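Pre-session checklist for the lid-lifting study, with my comments

Posted Sun 16 June | 14 shares | 3 comments

I promised Bethel Adugna I'd type this up before she takes over the bench in July, so it's my own list with my own grumbles left in. It covers the Callholm bench only. If you're on the Meswood one, the stop circuit is different and you need Zohreh's sheet!

1. Emergency stop pressed, released and reset. OK
I do this first, before I've even taken my coat off. Press it with the arm moving slowly, never while it's parked, or you've only tested the light.

2. Arm base bolts and table clamps. OK
One clamp had crept a bit since last week. Nipped up again and marked with a paint pen so we'll spot it next time.

3. Cables free through the full reach. OK, WITH COMMENT
Run the slow sweep and watch the cable the whole way round (yes, the whole way, I know it's dull). It's fine at the moment but I'd like another tie near the elbow.

4. Gripper fingers, wear and alignment. OK
Close them on a strip of paper and tug. Even drag on both sides, no nicks.

5. Force limit loaded from the right file. FAILED, THEN OK
The Tak controller came up with the old limits again. I reloaded and checked them on the screen, and I've asked for the old file to be deleted, because sooner or later one of us will miss it.

6. Wrist camera mount tight, view clear. OK
Wipe the lens with the proper cloth please, not your sleeve.

7. Pots and food props. OK
Everything cold, nothing with water in it. Run a finger round every metal edge before the session.

8. Logging on, disk space checked. OK
Pluvix is writing both camera streams and the force readings. I opened one file and scrubbed through it to be sure they line up.

9. People behind the tape. OK
No leaning in to straighten a prop between attempts. Pause the arm, wait for the amber light, then reach.

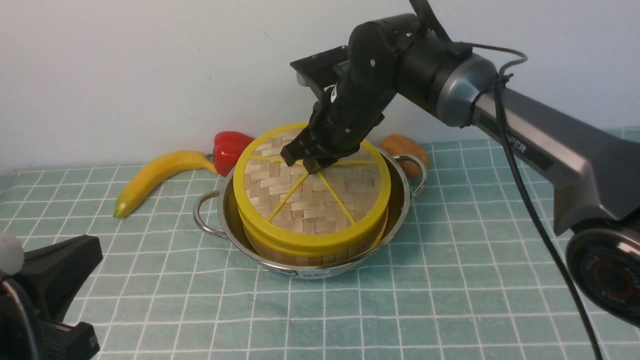
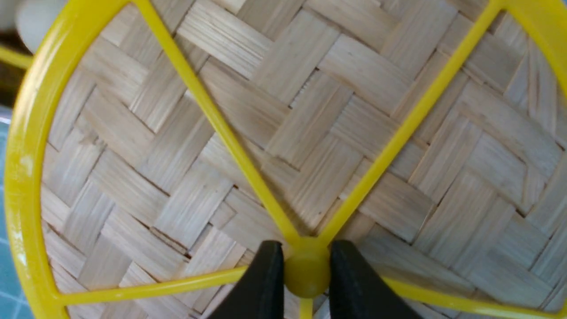
The result so far is the bit I'm really pleased about. We have 1,132 attempts logged, 621 with the fixed approach (go to a set point, close, lift) and the rest with the new one, where the policy gets the wrist view as well and can correct itself on the way down. On the steamer the target is that little yellow hub where the spokes meet, with a finger either side of it, and a small sideways error in the approach matters an awful lot more there than it does with a big chunky handle. The fixed approach tends to come down slightly off and push, and that's why item 5 matters so much to me - a wrong force limit is a safety problem and it also quietly spoils the comparison. The new one seems to hesitate, shuffle across and then close, and the peak forces in the logs are lower. I'm not quoting a success rate until the last 400 attempts have been scored by somebody who doesn't know which method was running.

Left to do: extra cable tie, old limits file, new tape on the floor by the door. Signed off for the next session once the first two are done.

Comments (3)

Zohreh Bagheri
Can you add "check the lid is seated" to item 7? I had to throw out a whole morning at Meswood over that. Also very much in favour of deleting the file.

Bethel Adugna
Thank you for this, much friendlier than the official form! When you reload the limits, do you power cycle afterwards or just reset?

Reply from the author
Power cycle, then look at the numbers again on the screen. And yes Zohreh, seated lid goes in tonight.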